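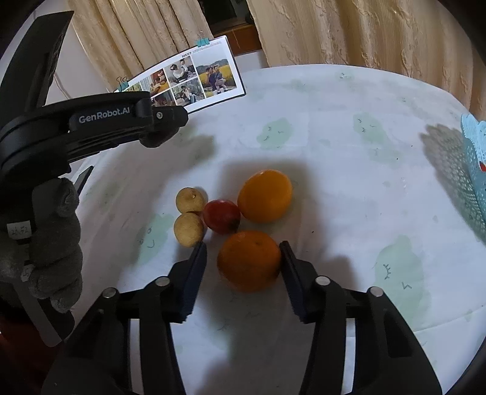

Pinza derecha entrando a por la naranja. Mantel con caritas incluido

Abro hilo rápido porque me habéis preguntado varios por privado qué hago estos días con las pinzas de mano. Voy entre toma y toma, perdonad las erratas

Resumen: enseñarle a un robot a recoger fruta de una mesa. Sin programar trayectorias. Coges la pinza, haces la tarea tú, se graba, y de ahí aprende. Una en cada mano

Yo venía de teleoperar con Inix, en el almacén de Polleo. Mando a distancia, brazo al otro lado de la sala, pantalla con retardo. Coger una mandarina así es desesperante. En enero acabé con el cuello hecho polvo

Con la pinza en la mano vas casi a velocidad normal. Casi. Los dos primeros días apretaba demasiado y arrastraba el mantel entero

Lo que más cuesta – no usar los dedos. Se te va la mano sola a recolocar una pieza y toma a la basura. Por eso guante de punto gris, te recuerda que esa mano no toca nada

Llevamos 1857 episodios buenos. El objetivo que puso Kristine Malabanan para Nelau son 3000. No quiero hacer la cuenta de los que he tirado

Reglas de la tarea por si a alguien le sirve:
empezar siempre con las puntas abiertas
entrar por los lados de la pieza, nunca desde arriba
una pieza cada vez
si se te escapa, la vuelves a coger y sigues grabando

Esto último es importante. Antes borraba las que salían feas. Lovely Pascual me dijo que ni se me ocurra, que si el robot solo ve tomas perfectas luego se le cae algo y se queda pasmado. Recuperé las que pude de la papelera

La fruta pegada es lo peor. Si están todas juntitas en el centro no cabe la punta entre una y otra y hay que entrar muy despacio. Con hueco es un paseo. Me piden mitad y mitad

Y las redondas ruedan, claro. La de ayer por la tarde acabó debajo de la cortina

Me preguntan por qué un mantel con dibujos y no una mesa lisa. Pues porque en las casas hay manteles. Y fotos, y cestas, y trastos. Si grabas todo sobre fondo blanco aprende a trabajar sobre fondo blanco y ya. Cada tanda muevo cosas de sitio

@ quien preguntaba si cansa: sí. Muñeca y antebrazo sobre todo. Hago tandas de 4 minutos y suelto. La izquierda me sale bastante peor, soy diestra perdida y se nota en los datos, Kristine me lo ha dicho con mucho cariño

¿Sirve el teleoperado entonces? Para mí sí, para ajustar al final con el brazo de verdad. La gente de Pangilinan lo hace en ese orden – mano primero, remoto despues. Para volumen, a mano sin dudarlo

Otra cosa que aprendí tarde: no hagas siempre el mismo camino. Yo iba siempre a la pieza más cercana, luego a la de detrás, sin pensar. Lovely lo vio en las gráficas enseguida. Ahora me apunto el orden en un papel antes de cada tanda y lo voy cambiando

Próxima tanda a las 5, cambio de fruta y de mantel. Si sale algo decente de la primera prueba con el brazo lo cuelgo aqui

Y no, la fruta no se tira. Macedonia toda la semana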